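Trulurier Play Kitchen – Set-up Guide
Section 4: Stocking the shelf with the knitted food

Before you start, assemble the shelf (Section 3) and check that all four screws are tight.

1. Open the bag with the knitted pieces on a clean table. Keep scissors away from the yarn.

2. Shake each piece lightly. In storage the filling moves to one side. Press it back with your fingers until the shape is even.

3. Put the heavy pieces on the lower board. The maximum load of this board is 300 g.

4. Place the bottles on the upper board, 40 mm from the front edge. Stand them up with the label to the front.

Note: The Lerilholm set has part number 447. If your bag shows 505, you have the Testa set, and the bottles are packed separately.

Caution: Do not pull on the embroidery. A pulled thread can make a loop, and small fingers can be caught in it.

5. Check the label of the ketchup. It has a white ground with a thin tan-brown line and a dark green line inside the border, and a red tomato over a green vine. All labels are stitched by hand, so small differences in the letters are normal.

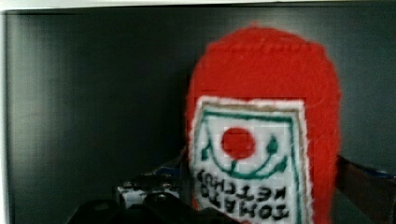

Page last changed: 9/20/26

6. If a bottle leans, turn it a little and press the bottom flat – do not put stones or coins inside.

Cleaning: Wash by hand in cool water with mild soap. Do not wring. Dry flat on a towel, away from the heater. The red yarn can lose a little color in the first wash, so wash it alone.

Loose hairs on the yarn can be removed with a soft brush. For spare labels, write to Flekmont and give the part number of your set.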